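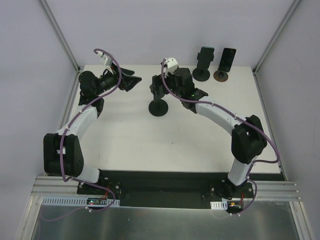
Cable ties are the cheapest improvement I have ever made to my workshop, and I will happily talk about them for as long as you let me! I bought a box of 332 mixed sizes from the hardware counter at Monti and have been tying up everything in sight ever since. Start with anything that moves or swings -- a lamp on a hinged arm, a drill on a stand, a magnifier. The cord needs a bit of slack at each joint and should lie along the arm everywhere else. The purple cable here has the general idea, looping up over the little white bracket and then running down along the white link. Do the same with your bench lamp. Bend it as far as it goes in both directions before you tighten a single tie, and leave the loop big enough that nothing pulls.

Colored cords, while I'm on the subject, are wonderful. I had four black cords behind my bench and unplugged the wrong one every single time (usually the radio, once the glue pot). Now the sander has an orange extension and the vacuum has a blue one. If you don't want to buy new cords, wrap a band of colored tape at each end. Both ends! One end is no help when you're crouched at the outlet.

Velcro or plastic?
Both, please. Plastic ties go on things that stay put for years, and hook-and-loop straps go on whatever gets unplugged and carried off. I cut my own straps from a long roll and keep a jar of them on the windowsill. Snip plastic tails flush with nail clippers, which leave a much smoother end than scissors do. My forearms used to look like I'd been fighting the cat.

Never pull a plastic tie down hard on a cord. Snug is plenty, and you should still be able to slide it along with your thumb. Leave heater cords out of bundles altogether, and don't run anything under a rug.

Long extension cords
My 100-foot cord spent years as a bird's nest on a nail. What fixed it was the over-under coil: one loop the normal way, the next one flipped under, and so on to the end. It feels clumsy for the first few tries and then your hands just get it. Don't wind it around your elbow, it puts a twist in the cord that you'll never get out again.

Hang the coil on something wide. I use an old Bosero coffee can screwed sideways to the wall, with the rim filed down, and it holds the shape beautifully.

Under the desk
The same tricks work indoors. Screw the power strip to the underside of the desk (check your screw length first, I have a small hole in a nice oak top to remember that by) and bring everything down one back leg with a strap every hand's width or so. Vacuuming back there takes me a minute now.

I do the whole house every October, before the holiday lights come down from the attic. Lights go around a piece of stiff cardboard with a notch at each end, plug on the outside so you can test the string before unwinding it -- that one I picked up at the Vunthorpe swap meet, and I've been passing it on ever since.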